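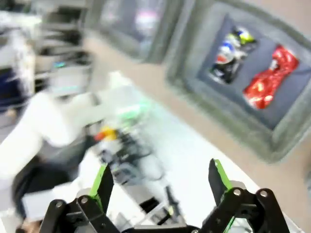
## Part 2: Setting up your Vodex label printer

Okay, you've got the printer out of the box and you've read Part 1 (or you skipped it, I won't tell). This part covers loading the labels, getting the thing to talk to your computer, and printing your first sheet of shelf labels. I wrote it for the people in our own stockroom first, so it's a bit heavy on the stuff we got wrong.

Everything below is for the plain Vodex desktop model with the lid that lifts up from the front. If yours has a side door, the steps for the computer are the same but the loading part won't match, so use the card that came taped under the lid.

### Before you start

You'll need:

- the printer and its power brick
- the USB cable (the square-ended one, not the phone kind)
- one roll of Oden shelf labels
- a dry, lint-free cloth
- a computer you're allowed to install things on

That last one tripped me up for a whole afternoon. If your work computer asks for an admin password every time you so much as change the wallpaper, get that sorted before you go any further.

### Loading the roll

1. Turn the printer off and unplug it. I know it's tempting to just pop the lid, but the roller can start up when the lid closes and it will happily grab a sleeve.
2. Press both side tabs at the same time and lift the lid until it clicks. It stays up by itself after the click. Before the click it does not, and it comes down hard.
3. Slide the two yellow roll holders all the way out to the sides.
4. Peel off the first full turn of labels from the new roll and throw it away. The tape that holds the roll shut leaves glue on the outside layer, and you don't want that anywhere near the print head!
5. Drop the roll in with the labels coming off the top, facing you. If you can read the Oden name on the backing paper while you're standing in front of the printer, you've got it upside down.
6. Push the holders in until they touch the roll. Touch, not squeeze. You should still be able to spin the roll with one finger.
7. Feed the end of the strip under the two little guides and pull it out past the front edge by the length of one label.
8. Close the lid with both hands, one on each corner, until both sides snap.

> **Caution:** The print head (the dark strip on the underside of the lid) gets hot enough to sting. If you've just run a long batch, leave the lid up for a few minutes before you reach in there.

**Note:** Lehner rolls fit too, and they're what we use for the freezer shelves. They have a wider core, so you need the gray adapter rings. They're in the small bag with the warranty slip, which I very nearly threw out with the packing foam.

### Teaching it the label size

The printer has no idea what you've loaded until you tell it. It finds out by running a few blanks through and feeling for the gaps.

1. Plug the printer in and switch it on. Wait for a steady light.
2. Hold down the feed button until the light blinks twice, then let go.
3. Let it spit out its blanks. Don't pull on them while they're coming out, even if they look like they're curling back in.
4. Press feed once more. One label should come out and stop with the gap right at the tear bar.

If it stops halfway through a label, do the whole thing again. Mine usually needs a second go after a change from Oden to Lehner, and then it behaves for the rest of the roll.

### Connecting to the computer

Don't plug the USB cable in yet! Install first, cable second. If you do it the other way, your computer picks a driver on its own, and the one it likes prints everything at half size.

1. Run the installer from the Vodex download page.
2. When it asks for a connection type, pick USB.
3. Wait for the screen that says to connect your printer, and plug the cable in now.
4. Give it a minute. It sits at the same spot on the progress bar for ages and then jumps to the end.
5. Open the label program and choose **File > Printer setup**.
6. Set darkness to 12. The factory setting is lower, and it's fine for addresses, but the bars on a barcode come out too pale for our scanner.
7. Click **Save as default**. The plain **Save** button only lasts until you close the program, and I've fallen for that one more than once.

### Printing your first shelf labels

We number our shelves by location, so the label shows the location in big type with the barcode under it. You can set yours up however you like, but I'd start with a short batch and a location you can walk over and check.

1. Open the template called **Shelf, large**.
2. Click the big text box and type a location number. I'll use 1322.
3. Click the barcode and look at the panel on the right. Under **Source**, pick **Same as text box**. Skip this and you get a lovely label that says 1322 and scans as whatever was in there last time.
4. Set copies to 2, one for the shelf and one for the binder.
5. Print.
6. Scan both labels before you tear them off.

To print a run of numbers, go to **Insert > Counter** and fill in the first and last location. Ours ends at 1563, and the roll will run out somewhere in the middle. When it does, the light goes red and the job pauses. Load a new roll, close the lid, press feed, and it picks up with the label it was working on. You may get that one twice, so check the last number before you carry on sticking.

> **Caution:** Don't hit **Cancel** when the roll runs out. The counter goes back to the start and you'll have to work out where you were.

### Sticking them on

Wipe the shelf edge with the dry cloth first. Start at the left end of the label, press it down, and smooth toward the right with your thumb. On the Sketetitz racking, which has that slightly bumpy paint, press hard and go over it again the next day. On bare metal you get one try, so line it up before you let it touch.

Old labels come off best if you warm them with a hair dryer and pull slowly at a low angle. Any glue left behind will rub off with a pencil eraser, and the eraser will never be good for anything else.

### If something's off

- **Blank labels come out:** the roll is in upside down. Go back to step 5 of the loading section.
- **One side prints lighter:** the lid has only snapped on one corner. Open it and close it again with both hands.
- **A thin white line runs down every label:** there's dust on the print head. Switch off, let it cool, and wipe it from left to right with the cloth.
- **Light blinks and nothing happens:** check for a label stuck around the roller. Pick it off with your fingers, never with a knife.

Part 3 covers the scanner and how to pair it with the base.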